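Notebook, textile care bench, February

Wash shrinkage of small knitted goods, second round

Purpose. In the first round I washed everything at one temperature and the numbers were too spread to say anything. Now I separate the yarn lots. Lot Heo is the softer one, lot Erholm is the one with more twist. Both were knitted here on the same machine with the same tension setting, I checked the card twice.

Marking and measuring

Each piece gets two thread marks along the length, 193 mm apart, sewn with contrast cotton. In the first round I used a pen and after the wash the marks had become too wide to read well. Thread is slower but I will stay with it. Measure flat, without pulling, after the piece has rested overnight on the rack. Steel ruler only. The tape measure in the drawer is longer by one mm at the end, please do not use it for this.

Striped pieces in gray and white are easier for me to read than the plain ones, as the stripe shows at once if the piece is lying twisted.

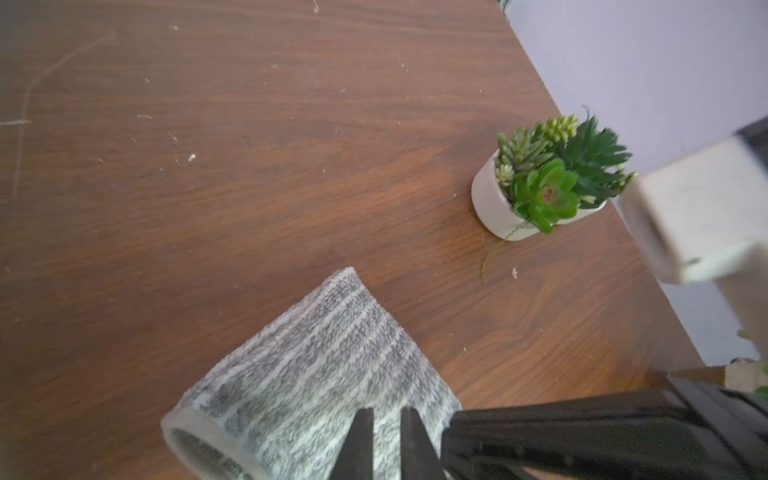

Wash

Machine: the Hurero, small drum, wool program. Load 500 g, filled up with cotton cloths when the pieces alone are too light. Detergent is Grolus liquid, one cap. No softener. Water in this building is hard, so I write the hardness strip value on every card.

I made 11 washes in total. Wash four is not valid, the door was opened in the middle and the program started again from the beginning. I keep the card but it should not go into the mean.

Results so far

Erholm: after the first wash the distance went from 193 to 188 mm, then almost nothing more happened. This is what I expected.
Heo: 193 to 184 mm after the first wash, and it continued to go down slowly until the fifth. Also more pilling at the edges. Width changed less than length in both lots.

I am not sure if the Heo result is from the yarn or from the drying. The rack place near the radiator is warmer, and by accident I had put most of the Heo pieces on that side. For the next washes I will change the places every time and write the place on the card.

Folding and storage between measurements

Fold one time only, with the marks on the outside. If a piece was folded twice, let it lie open for one hour before measuring. The crease gave me 2 mm of error on one Erholm piece, and I lost half of the afternoon looking for the reason.
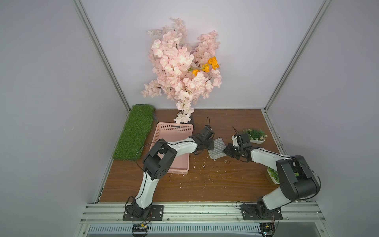 To do

Order more contrast thread, the red is nearly finished.
Repeat wash four with both lots.
Raise the temperature from 30 to 40 for two loads only, and compare.
Ask if the humidity meter from the store room can stay on the rack. Yesterday at 16:00 it showed 51 percent, I have no earlier value to compare with.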